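# Small Parts, Small Containers: A Sorting Project for the Jeveck Workroom

Kátia Caldeira, Kelly Birkett and Krum Kneževič
Project advisor: Tracey Haslam

## Why we picked this

All three of us have lost an hour of our lives to a missing screw. The Jeveck workroom is a great place to build things, but its small hardware used to live in one deep drawer, and getting a washer out of that drawer meant digging (and usually swearing a little). When Ms. Haslam asked for project ideas, we knew right away what we wanted to fix!

Our question was simple. What kind of container, on what kind of surface, makes it easiest to put small parts away and get them back out again?

## What we did

We sorted the drawer first. Krum spread everything on an old bedsheet and we came up with 38 kinds of parts, which surprised us, and a sad little pile of things none of us could name. Shirley Dawber from the metal shop identified most of the pile for us. A few pieces are still a mystery and are taped into Kelly's notebook.

Then we collected containers from home: jam jars, plastic tubs with snap lids, mint and candy tins, paper muffin cups and a divided tackle box. We asked 30 students to pick five washers out of each one and put them back. We timed every round with a phone and asked people what they liked and what bugged them.

We ran everything twice, once on the bare tabletop and once on a soft mat.

## What we found

Jars lost, and it wasn't close. You can see what's inside, which people loved, but fingers don't fit well and almost everybody ended up dumping the jar out. The muffin cups were fast to reach into and then tipped over if you so much as breathed near them. The tackle box did fine, though three people closed the lid without latching it, and you can guess the rest.

Low, open containers won. Average time for the full pick and return was 79 seconds with a jar and much less with anything shallow. People also said they felt calmer, which we hadn't thought to measure but wrote down anyway.

## Surface and edges

The mat made a bigger difference than any of us expected. On the bare table a dropped washer rolls, and it rolls far. Kelly found one under the radiator a week later. On a mat it lands with a soft thud and stays put. Raised edges help too, and the two together are our favorite setup by a mile. A shallow tray with a dark blue-gray mat on the floor of it and light metal rails along the sides gives a dropped part nowhere to go, and a small square tin can sit right out on the mat with open space around it to reach in from above. The rounded corners on a tin like that are a nice bonus in our opinion, since parts don't wedge themselves in the way they do in a sharp-cornered box.
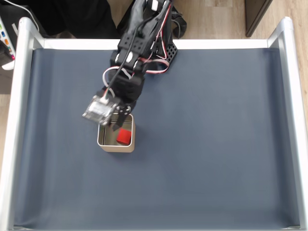 ## What we'd change

- Test with gloves on. Shirley suggested this and we ran out of time.
- Use magnets under the tins for steel parts.
- Put the labels on the side facing you. We put ours on the lids, then took the lids off.

The drawer now holds 4 trays, and Krum has already asked to do the paint shelf next.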